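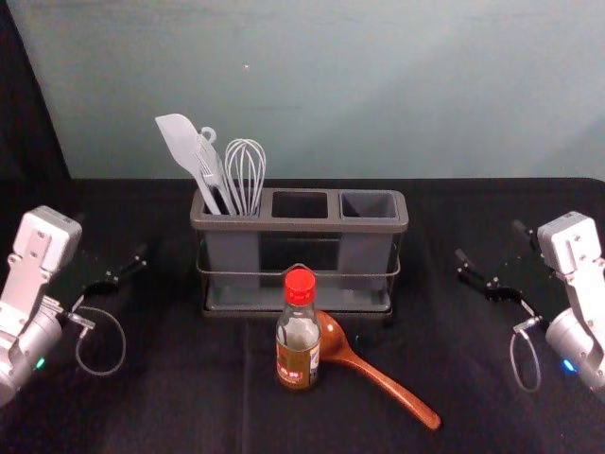 Utensil caddy, three compartments, on the black cloth.

September 9, 2019

Dye notebook, eucalyptus and iron, continued from the August pages.

Big day! The Allham leaf finally gave me a proper rust orange on wool and I am still grinning at the skeins. After all those beige results I'd half decided the tree was a dud, so let me get this down before I lose the details.

Leaf: the long narrow ones from the Allham windbreak, fallen, brown side only. 800 g dry weight, torn by hand, soaked in rainwater for two nights. The soak water was already the colour of strong tea this morning, which the August batch never managed. I kept the soak water and used it in the pot, topped up with more from the tank.

Fibre: 266 g of the Bodin two-ply, scoured, no mordant at all. Split into five skeins, tied loosely with cotton in figure eights. Note to self and to anyone else winding these, four ties each, please. The three-tie skeins from last month are still a bird's nest and I've stopped pretending I'll sort them out.

Pot: the big stainless one. Brought it up slowly, an hour to get to a simmer, then held there. At one hour the wool was a dull straw and I was getting ready to be disappointed. At two hours, peach. At three hours it had gone properly orange and I did a little lap of the bench. Pulled skein 1 at one hour, 2 at two, 3 at three, and left 4 and 5 in to cool overnight with the lid on.

I think the long simmer is the whole story. In August I was stopping at an hour and a quarter because that's what the old Firon recipe card says, and I trusted the card. Fabian Schwaiger told me weeks ago to just leave it on and go have lunch, and he was right, so that's me told. Fabian, if you're reading this, I've pencilled your note onto the card.

It could also be the leaf. This lot sat in the sack for longer and it was a dry month. I can't separate the two from one pot. Next run should be the same leaf at one hour and at four hours, side by side, nothing else changed. I still have enough in the sack for that if no one uses it for mulch.

Iron afterbath: made up from the rusty nail jar, one small ladle into a bucket of warm water. Only dipped half of skein 2. It went from peach to a soft grey-brown, like wet bark, in less than a minute. Gorgeous! The line where the dip stops is nice too, a bit feathery, and I'd love to try it on purpose along a whole warp. Rinsed three times and the handle is still soft, so the iron wasn't too strong. The jar wants more vinegar.

pH: forgot to check before heating. Strips are in the drawer under the scales, where they have always been. Checked the cooled liquor from the one-hour ladle and it read 5, maybe a shade under.

Cotton: threw in a scrap of the old sheet for curiosity. Barely there, a sort of weak biscuit. Worth trying again with soy milk first. The Nonatura people swear by two coats and a week of waiting, and I only ever manage one coat and an afternoon.

Silk: a thin strip went in at the two-hour mark and came out a warmer orange than the wool beside it. I did not expect that with only an hour in the pot. Pinned to the card with the others.

Lightfastness strips are cut and wrapped round the cardboard, half covered with foil, north window, left side. Please don't move them to get at the blind cord. I'll look in a month.

Samples are numbered 1,317 onwards in the card file, continuing from the walnut set. Skein 2 gets two cards, before and after iron.

To do
Pull 4 and 5 in the morning, let them dry without rinsing, rinse next week.
Save the exhaust bath, it still has loads of colour in it and there's 26 g of mohair begging for a peach.
Ask Fabian which side of the windbreak he raked. Mine came from the fence end.
More cotton string.
Strain the leaf through the old curtain, not the good sieve.

Whole shed smells like cough lollies. Love it.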